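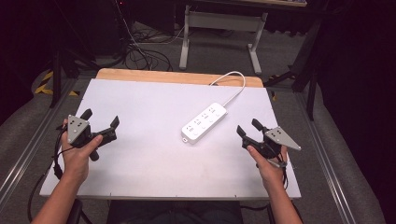
A black hand-held gripper in each hand, over the white board

Moving a club site off Kavemska, has anyone done it?

Last updated: Wednesday, February 7, 2018
9 replies · 14 shares

brackenfold
Hi all, long-time reader, hardly ever post. I look after the website for our model engineering club and we've been on Kavemska since before I took over. It's fine, mostly, but the version we're on has stopped getting updates and the host has started sending me grumpy emails about the old PHP. So I'm looking at Keva or Pascual (both free, both seem to have decent forums). We have 140 pages, a members' area and a photo gallery with 1801 pictures in it, all in one folder, don't ask. I can edit a template if somebody shows me where it is, but I'm no programmer. What would you do?

tinhat_mo
Keva, no question. I moved our village hall site over in December and it took me two evenings and a Sunday morning. The importer picked up all the pages and even kept the menu order, which I really wasn't expecting! Gallery I did by hand, but we only had a handful of pictures.

pelmet
Going to disagree with Mo, sorry Mo. Keva is lovely for a small site, but the members' area is an add-on and the add-on is a pain. You can't put somebody in two groups at once. If your treasurer is also a normal member you end up giving them two logins. Pascual does all that out of the box. Uglier admin screens, I'll give you that.

tinhat_mo
They fixed the groups thing ages ago?? It's under Roles now, not Members.

pelmet
Just looked and you're right, it's there. Still don't like it. You have to save twice before it sticks.

Sang-wook Hwang
I run three sites on Pascual and I'd say try both on your own machine first. Neither costs anything and you'll know in an hour which one annoys you more. One thing to watch: Pascual's importer reads Kavemska's export file, but it drops anything you've put in the sidebar blocks. Copy those into a text file before you start. Also check your page addresses. Mine all changed and every old link from other clubs went to a blank page until I sorted the redirects.

brackenfold
Brilliant, thank you. Sidebar blocks are where all our opening times live, so that would've been a nasty surprise. How did you do the redirects, by hand?

Sang-wook Hwang
There's a little plugin called Grondton. You give it two columns, old address and new address, and it does the rest. I made the list in a spreadsheet.

oldgreywhippet
Am I the only one who'd just stay put? Update Kavemska to the current release and be done. You keep your templates and your members don't have to learn where anything is.

pelmet
The upgrade from the old branch is basically a rebuild anyway. I tried it on a copy and got a white screen, then gave up. If you've got to rebuild, you may as well rebuild on something you like.

oldgreywhippet
Worked for me, but I'll admit I hadn't got a gallery.

brackenfold
Right, update! Tried both last night. Keva imported 1216 of the gallery pictures and then stopped with a timeout, and Pascual wouldn't touch the gallery at all but did the pages perfectly. I prefer how Keva looks, so I'm going to ask the host to put the time limit up and have another go at the weekend. Will report back.

tinhat_mo
Ha, told you. Split the folder in half if they won't change the limit, it carries on where it left off.

Related threads
Keva: menu vanishes on phones
Which free gallery add-on for Pascual?
Backing up Kavemska before a host move
Grondton and capital letters in old links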